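# About Trakis

We started Trakis because Leen Azar was tired of watching good robots sit under dust covers. She had spent nine years fixing packaging machinery around the Midwest, and in plant after plant she kept meeting the same sight: a two-finger arm somebody had bought with high hopes, parked in a corner because it couldn't hold on to the one thing it had been bought to hold. The arm was fine, usually. The software was fine too, or close enough. It was the last couple of inches that let everyone down, the part that touches the work.

So she began making finger pads, first in her garage in Zepeda, then in her brother-in-law's garage (bigger, and with heat!), and by the following December in a rented unit behind the tile warehouse, where we still are. Rania Awad joined that winter to look after the software side and, as it happened, the books, the phones and the coffee. She has since handed over the phones.

## What we make

Our main product is the Kendolura grip kit. It's a set of replacement fingers and pads for small two-finger grippers, along with the mounting plates, the screws, a camera bracket and a printed setup guide that we rewrite every time a customer calls us confused about page 4. The kit sells for $823, and that price includes the first phone session with one of us, for as long as the session takes. Our longest so far ran through lunch and well into the afternoon, and we ended up sending that customer a birthday card.

People use the kit for all kinds of household and light shop jobs: turning handles, lifting cups, opening drawers, picking up things that are slick or oddly shaped. We're fond of kitchens and sinks in particular. A home is a hard place for a machine, with every faucet a little different from the last one and nothing ever put back quite where it was, and we feel that if a pad does well there it will do well on your bench.

We also offer a fitting service called Brilov, named after the street Rania grew up on. You send us your gripper, or tell us the model if we already have one on the shelf, and we fit it, tune the closing force and send it back with notes in plain English. If you're close enough to drive over, please do. We'd love to meet you, and you can watch the work on your own machine and ask as many questions as you like.

## How we work

There are 2 benches in the shop and they are never both tidy. Each new pad starts as a hand-cut sample, gets tried against whatever we have been struggling with that month, and is then changed, sometimes a little and sometimes so much that we give it a new number and start a new page in the notebook. The current pad is number 59. Leen would like it known that several of the earlier ones were perfectly good and that she still misses 41.

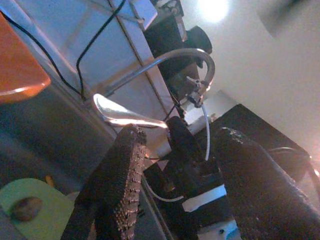
**Can I fit the kit myself?**

Most customers do, with a hex key and a free evening. The fingers go on first, then the pads, then the camera bracket, and the guide takes you through the force settings at the end. If you would sooner leave it to us, choose Brilov when you order.

## Come and say hello

The shop is open weekdays, and somebody is usually in by eight. Call before you set out if you're bringing a machine, so we can clear you a bench. Spare pads can be ordered by phone or through the parts page, and we're always glad to send a sample to schools, clubs and anyone else with a gripper and a stubborn problem.

*Page updated April 2023*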